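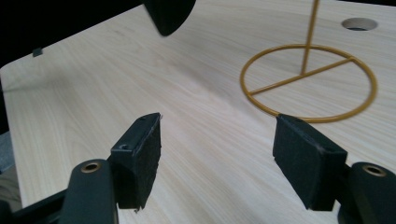

The gripper and the gold wire stand, on the club table

Home | About | Sessions | FAQ | Join us

Mererero Robotics Club — your questions

Do I need to know any coding?
Nope! I'd never written a line when I joined, and Dilek had me moving a motor by the end of my first evening. Bring a laptop if you've got one, share mine if you haven't.

What are you all working on at the moment?
Picking things up (harder than it sounds). Our entry for the Illance contest in November has to lift and set down awkward household bits without knocking them over, so we spend a lot of time on thin, wobbly stuff.

Why are the gripper pads fuzzy?
They're faced with a soft black textured material, which grips far better than bare plastic did. It does fray at the corners — Atif keeps spares in the blue drawer, so help yourself.

How does the scoring work?
The top score is 4,000 points over the whole contest. We got 3,416 last time and I'm still cross about the mug round.

What does it cost?
5 pounds a session, and the first one's free. Ask Xuân about the reduced rate.

Can my daughter come? She's nine.
Under-elevens go to Şengül's earlier group, which starts at 4 pm and is great fun (louder than ours, too!).

Can I take the kit home?
The small Indau boards, yes. Sign the sheet first, please. The grippers stay here.

Recent posts
Rewiring the Kocabaş arm
Cletus Whitlock on cheap motors
What we learnt from the mug round

Contact the club | © Mererero Robotics Club | Back to top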